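How a Clay Flowerpot Is Made

Many garden pots are orange-brown. They are made of a kind of clay called terracotta, an Italian word that means "baked earth." The color comes from iron in the clay. When the clay is baked, the iron mixes with oxygen and turns a rusty shade.

Clay comes out of the ground in lumps. It often has stones and roots in it, so it has to be cleaned first. Then it is mixed with water until it is soft enough to press with a thumb.
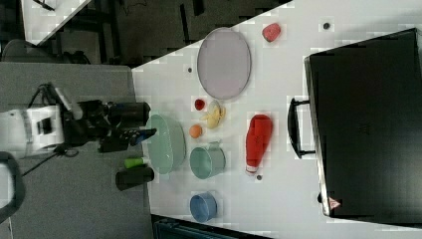
Why does a flowerpot have a hole in the bottom?

The hole lets extra water run out. Roots need air as well as water, and if the soil stays soaked for too long, the roots can rot.

The Spahić pottery in the town of Gusa makes pots in two ways. Small pots are pressed in a mold, which is a hollow shape that the clay is pushed into. Large pots are made on a wheel. The wheel spins, and the potter pulls the clay up with wet hands to form the wall. The biggest pot made there is 16 inches tall. 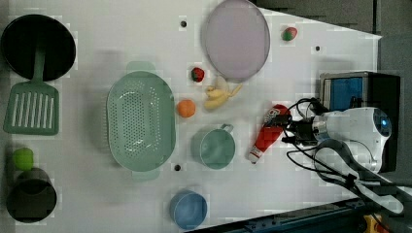
A frying pan and a slotted spatula on a white tabletop.

A new pot is too soft to use. At Spahić the pots stand on shelves for seven days to dry. Clay shrinks as it dries, so the potter makes each pot a little bigger than it needs to be. A pot that goes into the oven damp can crack or even burst, when the water inside it turns to steam.

The oven is called a kiln, and it gets much hotter than the one in your kitchen. The heat changes the clay for good. Dry clay that has never been baked will go soft again in water. Baked clay will not.
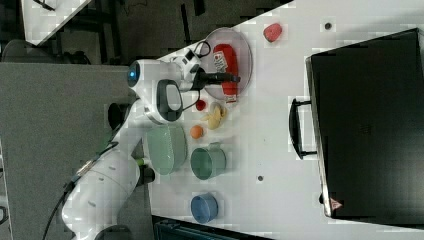
When the kiln has cooled, the pots are taken out and checked for cracks. In May, the busiest month, the pottery bakes 372 pots.

Baked terracotta still has tiny holes in it, too small to see. Water moves slowly through them, and this is why soil in a clay pot dries out faster than soil in a plastic one. In winter, water in the tiny holes can freeze. Ice takes up more room than water, so a wet pot left outside may split. Empty pots are best kept in a dry shed until spring.

Words to know
Kiln: a very hot oven for baking clay
Mold: a hollow shape used to form clay
Terracotta: baked clay, often orange-brown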